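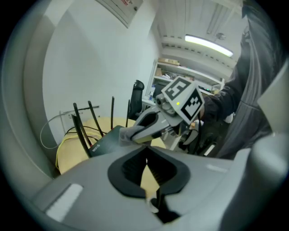 New handling rules for gripper work land in January 2018

I've been waiting for this one! Rumine has put out its good practice guide for teams that record hand-held gripper work, and it takes effect in January 2018. I read the whole thing over lunch (it's short, bless them) and there's plenty in it I like.

The big change is in how sessions get signed off. Until now each site did its own thing, and when Rumine went back through 2924 recordings last May, it found 552 with no note of who had been holding the tool. That's a lot of paperwork to go missing! From now on every session gets a log sheet with a name on it, and nobody records for longer than an hour without a break.

There's a cable rule too. Power and network leads have to be clear of the operator's feet before work starts, and anything with antennas, like a router, gets picked up by the body and never by the antennas. I'd have thought that was obvious, but I've bent a couple myself, so okay, fair enough.

Niall Tosh, who led the writing, told me the marker check was the part people argued over. "Some sites wanted it once a week," he said. "We went with the start of every session, and it takes 3 minutes." The markers have to be clean, flat and firmly fixed -- a peeling corner means you stop and replace it.

Haddad and Stekano have both signed up already. Loltora wants to try it at one site first and will decide in the spring.

Printed copies are free for the first 100 teams that ask. Mine's on the way, and I'm sticking the cable page on the wall by my desk.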